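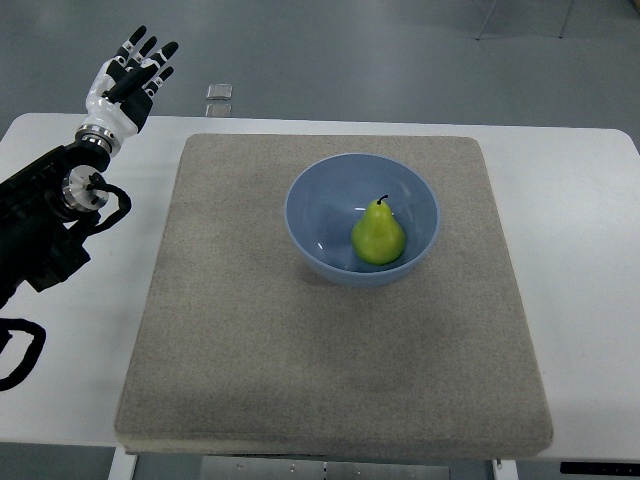 Planning is the easy part, according to Dimas Subramaniam, and he has held that view through every version of Kalstead he has had a hand in. Sombat Chuensuk doesn't agree at all, and the two of them had been going back and forth on it for a while before I got my recorder going. "You say easy, but who fixed your collision margins?" Chuensuk asked him. Subramaniam laughed and said that was a fair hit.

Kalstead is the software that the two of them write at Kukavent, and it sits between a camera image and a moving arm. A picture of the table comes in at one end. Out of the other comes a path: where the wrist should go, how the hand should be turned when it gets there, when the fingers should start to close. I had expected to hear a lot about neural networks. What I got was an hour on waiting, timing and bowls, and I loved every minute of it.

Why bowls? "A pear on a flat table is one problem," Subramaniam said. "You can come at it from nearly anywhere. Put the same pear in a bowl and most of those directions are gone. The rim is in the way of your thumb, or it's in the way of your knuckles, and the pear can roll while you're working out which."

The old planner picked a grasp first and then looked for a route to it. If the route hit the rim, it threw the grasp away and started over. The new one, which they call Greco, grows both together. It keeps a pool of 300 candidate grasps and scores each one on the fingers and on the whole arm behind them, elbow included. Chuensuk is very proud of the elbow. "People think about the hand because the hand is pretty," he said. "Then the forearm knocks something over."

He pulled up the log viewer to show me, and I have to say it's a lovely piece of work. Every grasp that gets thrown out leaves a short note in plain words: "thumb meets rim," "wrist past limit," "can't see contact point." You can click any line and the model of the hand on screen jumps to that pose. Subramaniam wrote the first version over a long weekend in February because he was tired of reading error codes, and now he says he spends more time in it than in his editor.

Perception is Chuensuk's side of the house, and he got going properly when I asked about shiny things. Glazed surfaces throw highlights, and a highlight looks like a bump or a hole depending on the day. His answer is a small module named Potlow. It takes 5 looks at the same object from slightly different head positions and keeps only the shape that they agree on. "It's so simple I was embarrassed to show it," he told me. "Dimas said to put it in anyway. We dropped our bad depth readings so far that I thought I had broken the logger!"

I wondered if all that looking made the thing slow. It does, a bit – the looks add 2 seconds before the arm sets off – and this is where the two of them part ways again. Subramaniam wants to plan on the first look and fix the path as better data comes in. Chuensuk would sooner wait and be right. "He drives like that too," Subramaniam put in. "He'll sit at a green light to make sure it's green."

For the moment they've met in the middle. The arm goes to a waiting pose off to the side, hand up and clear of the object, while the looks come in. From there the planner has short routes to most of the table, and the hand isn't blocking the camera. Choosing that pose took longer than I would have guessed. They tried 4 of them, and the early favorite, straight above the work, got dropped because the fingers kept hiding the very thing they were meant to pick up.

There's plenty still to do. Soft surfaces under the object bother them both, because Kalstead's contact model treats anything below a bowl as if it were stone. Push down on the rim a little and the real world gives where the model doesn't. Chuensuk would like to measure the give with a light touch before the grasp. Subramaniam thinks the finger currents already tell them enough, if someone would sit down and clean up the signal.

"Someone," said Chuensuk.

"I'll do it," Subramaniam said. "After the log viewer gets a search box."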